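Winter clothing swap opens with a call for sweatshirts and baskets

The Warkotia clothing swap is back for February, and this year the organizers are asking for warm things first. Sweatshirts, hoodies and heavy knits went fastest last winter, and the racks were bare of them well before closing.

More than 128 pieces have come in so far at the Savent Street hall. Coats are still scarce. Anything that can be worn over a T-shirt in a cold house is welcome, even if it has been through the wash plenty of times and shows it.

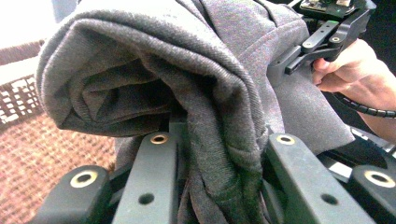
Does a sweatshirt have to look new to be accepted?

A little pilling is fine. Items should be clean and free of holes, with zippers that close. Stained or torn pieces go to the rag bin at the back of the hall, and the bin is emptied every evening.

Gray and black tops are sorted by size only. Brighter colors get their own rack near the door – last year people spent a lot of time digging for them. Children's sizes are kept apart from the rest, and socks have to come in pairs.

The swap is also trying something different with folding. Hangers ran short last time, so knits will be folded and set out in open baskets on the tables, with one size to a basket. Low sides work best. A deep hamper hides whatever is at the bottom, and people tip it out to look. Handles help too, as the baskets are carried back to the storeroom at the end of the day.

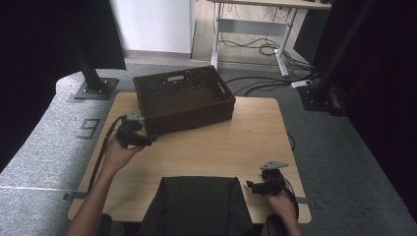

One regular at the swap said she would give up two of her own baskets if it meant an end to the cardboard boxes, which sagged last winter and left her picking sweaters up off the floor. She also asked for the size cards to be clipped to the rim this time, where they can be read from across the table.

Baskets on loan should have a name tag tied to the handle. They can be picked up after the swap closes.

Drop-off runs until 4 p.m. each day at the side entrance. Each visitor may take up to three knits on the first day, with no limit after that. Entry is free – bring a bag.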